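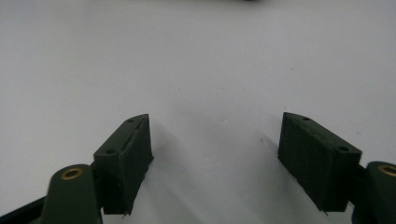 Figure 1. Plain surface in a pale white-grey.

JUDTON COLLEGE, PONDEVLEY CAMPUS
Certificate in Household and Facility Services
Unit 2: Care of light-coloured surfaces
Lecturer: Despina Radu
Practical supervisor: Hélder Valente

Scope of the unit

This handout accompanies the October lecture and the practical session that follows it. It covers benches, tabletops, shelving and interior panels finished in white, off-white or pale grey. Natural stone is dealt with in Unit 5 and painted walls in Unit 6. Students who have not completed the induction on labelling and dilution may attend the lecture but may not take part in the practical.

Required reading is Olaniyan, chapter 4. The table on page 63 should be brought to the practical, either printed or copied by hand.

Identifying the finish

The colour of a surface is a poor guide to its material. Laminate, lacquered board, powder-coated metal, solid acrylic and glazed tile are all sold in near-identical pale greys, and each tolerates a different range of products. Before any product is applied, the student should consult the site register. Where the register is silent, ask the site contact. Where neither source is available, treat the surface as lacquered board and use only a damp cloth and neutral detergent.

Some practical indications are useful, though none is conclusive on its own. Metal feels colder to the hand than board in the same room. Laminate often shows a fine dark line at the join between face and edging. Solid acrylic carries its colour through the full thickness, and this can sometimes be confirmed at a sink cut-out. Do not scratch or tap a surface in order to identify it.

Working in raking light

Pale finishes hide dust and reveal smears. Inspection from directly overhead will miss most residue. Lower the eye to the level of the surface and look along it towards a window or lamp. A hand torch held nearly flat will serve in a windowless room.

Inspect once before starting and once when the surface has dried completely. A bench that looks streaked while damp will often dry clear, and repeated wiping at that stage is the most common fault recorded in assessment.

Standard method

1. Remove all articles and place them on a clean tray. Note their positions if they are to be returned.
2. Lift dry dust with a folded microfibre cloth. Work from the far edge towards the body and refold the cloth at each return.
3. Prepare neutral detergent in a 500 mL spray bottle at the dilution printed on the label. Check that the bottle carries a name and a date.
4. Spray the cloth. Spraying the surface itself drives liquid into joins and under edging strips.
5. Wipe in overlapping straight passes. Circular wiping is reserved for isolated marks.
6. Rinse with a second cloth wrung out in plain water.
7. Dry with a third cloth, finishing along the edges and the underside of the lip.
8. Inspect as described above, then return the articles.

White or pale cloths are preferred for this work. Dye transfer from new coloured cloths has been a recurring problem on the Pondevley benches, and any coloured cloth must be laundered before first use.

Marks and stains

Ballpoint ink, tea and turmeric account for most of the marks students will meet. Tea usually yields to neutral detergent left in contact for a short time under a damp cloth. Ink may require an alcohol wipe, which must be tested first in a concealed position. Turmeric should be reported if one standard treatment does not lift it. Bleach is not to be used in this unit.

Abrasive creams and melamine sponges are likewise excluded. Both work by removing material, and on a matte finish they leave a polished patch that is more noticeable than the original mark. Replacement of the panel damaged in this manner in Room B was invoiced to the College at $1,298. — The panel has been retained and will be passed around during the lecture.

Assessment

Each student will clean one bench section under observation and complete a surface record. The record must state the finish, the source of that information, the products used and any defect present before work began. Defects are to be described by position and size. Words such as "worn" or "tired" will not be accepted.

Sorin Pascu will assess the morning group and Anca Pană the afternoon group. Requests to change groups go to Despina Radu in writing. Cloths are to be placed in the laundry bin by the door at the end of the practical, and bottles are to be emptied, rinsed and left inverted on the rack.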